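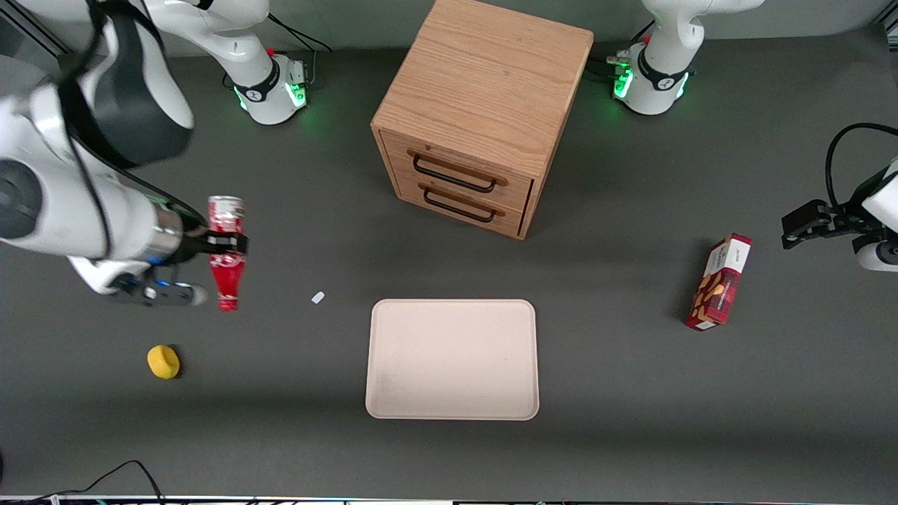 A bottle is a very old answer to a very old problem, which is that drinks will not stay where you put them. Pour some lemonade on a table and it goes everywhere, mostly towards your homework. Put it in a bottle and it behaves. Bottles come in all sorts, and the red one by the tray is a cola bottle, tall and thin enough to get a good grip on.

1. The shape
Lots of bottles start with a narrow neck, then widen into shoulders, then a body. (No knees, sadly.) A narrow neck helps the drink come out in a stream instead of a flood.

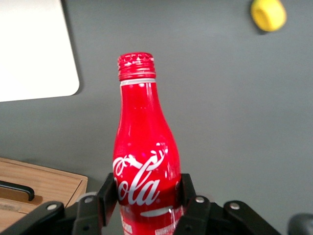 2. The cap
A screw cap is a spiral in disguise. Turn it and the spiral pulls the lid down tight. Fizzy drinks are full of gas that would love to leave, and the cap says no. The ridges give your fingers something to hold.

3. The metal
This kind is aluminium, a light metal that can be melted and used again. It is also shiny, so every lamp in the room leaves white streaks down the side.

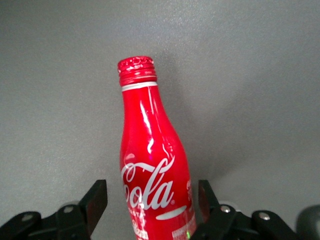
TRY IT YOURSELF
Find 2 empty bottles with different necks. Fill both with water and tip them over the sink. Which empties first? Listen for the glugging — that is air pushing its way in.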